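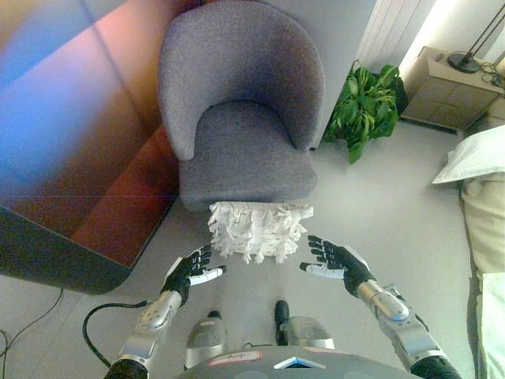 Fig. 1. Two-handed reach to a soft object at floor level, seen from the head camera.

Home Build, Session 2: Reaching Down
Notes by Graziella Fabbri, Skitthorpe Shared Workshop

Last session we picked things up off a table. Tables are kind. Floors have feet on them, and the feet are yours.

In Fig. 1 the thumbs face each other across the fringed object. Start from that pose. If both thumbs point the same way you have loaded the left-hand file twice, as somebody does every May.

Order of work:
Plant the feet and leave them planted.
Lower both arms together, at 16 percent speed until I say otherwise.
Stop short. Read the wrist loads, write them down.
Close the fingers, then lift.

Fringe is a rotten thing to grasp. The Zollari planner wants a solid with edges and will pick a strand and believe in it. Set the contact threshold to 18 and the retry limit to 2. A limit of 200 is permitted by the software and by nothing else.

Cables: look at where yours run before each reach. An elbow has no opinion about a cable until it is wearing it.

For next time: read the Nazari handout on slip, and bring your load readings, including the embarrassing ones.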